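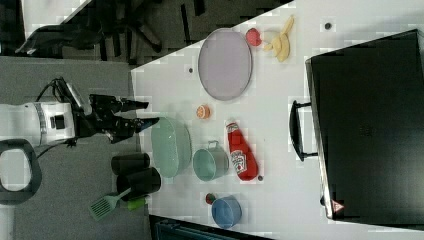

Home | Makers | Animals | Space | Ask Us

Can a robot arm really set the table?

Plenty of videos say robots will soon be doing your chores. Gavin Purves has heard that before. He is building a robot arm setup in a shared workshop called Grukesach, and he thinks you should ask hard questions before you believe any of it.

Start with the hand. It is called a gripper, and it has two long black fingers. You have five on each hand, and they bend. Try picking up a strawberry with two rulers – gently! Squeeze too little and it drops. Squeeze too much and you have jam.

That is why the white table has such a mix of things on it. A strawberry is small. A ketchup bottle lying on its side might roll. A shallow bowl has to be grabbed by its rim, and a teal pot has a metal loop for a handle. Each one needs a different kind of grab, and the robot doesn't know what any of them are for. It has never been hungry.

So how does it learn? Gavin's program, named Jilolach, is built on practice. A person steers the arm through a job, such as putting a banana on the lavender tray, and the computer saves every move. Then they do it again. So far Jilolach has saved 982 tries. Gavin wants 3,000.

Does that mean it will work? Maybe. Alasdair MacAulay, who shares the bench, isn't so sure. "If it gets 100 tries right on one table, I know it can use that table," he says. "Now move it to my kitchen."

He has a point. A new table, a darker room or a bigger banana can fool a robot that seemed clever a minute before. When you watch a robot video, ask these things. Was a person steering? How many times did it fail first? Did anyone move the bowl?

If the video doesn't say, keep wondering. And you should probably still set the table tonight.

14 comments | 37 shares

Contact us | Back to top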